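Como configurar a primeira tarefa de arrumação no simulador Griddale 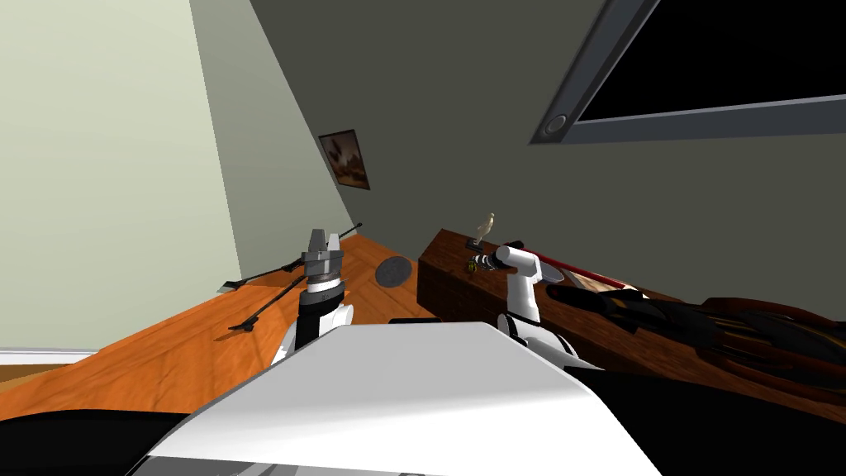 O Griddale é o simulador doméstico da Pavside para robôs de dois braços. A licença de avaliação dura 18 dias e dá acesso a todas as salas do catálogo. Este guia usa a versão de maio e parte de uma instalação já feita.

1. Abrir a sala
No menu Cenas, escolha uma sala com piso livre e pelo menos um móvel baixo. Carregue o robô e espere a barra de física ficar verde. Se os objetos tremerem ao carregar, reduza o passo de simulação e recarregue.

2. Ajustar a câmera
A vista padrão fica presa ao tronco e acompanha a inclinação dele. Em Câmera > Tronco, incline até enxergar as duas garras. Um pedaço do tronco branco vai continuar aparecendo, e isso não afeta a gravação.

3. Definir os alvos
Clique em cada objeto que deve entrar na tarefa. Hastes finas no chão são difíceis de selecionar de longe; aproxime o zoom ou use a lista lateral. Comece com 2 alvos por braço, no máximo.

4. Mover os braços
Ative um braço por vez com a tecla Tab. Perto do tampo de um móvel, baixe a velocidade para 5. Estatuetas e outras peças pequenas tombam com qualquer toque lateral, então desça a garra na vertical.

5. Gravar e exportar
Pressione R para iniciar e R de novo para parar. O arquivo vai para a pasta Sessões. Para uma primeira comparação entre tentativas, grave 11 repetições sem mudar a posição inicial.

Problemas conhecidos
A exportação falha quando o nome da sessão tem acento. Nyhira Atinga, do suporte, informou que a correção está prevista para agosto. Até lá, use nomes sem acento e sem espaço.

Texto: Etornam Essien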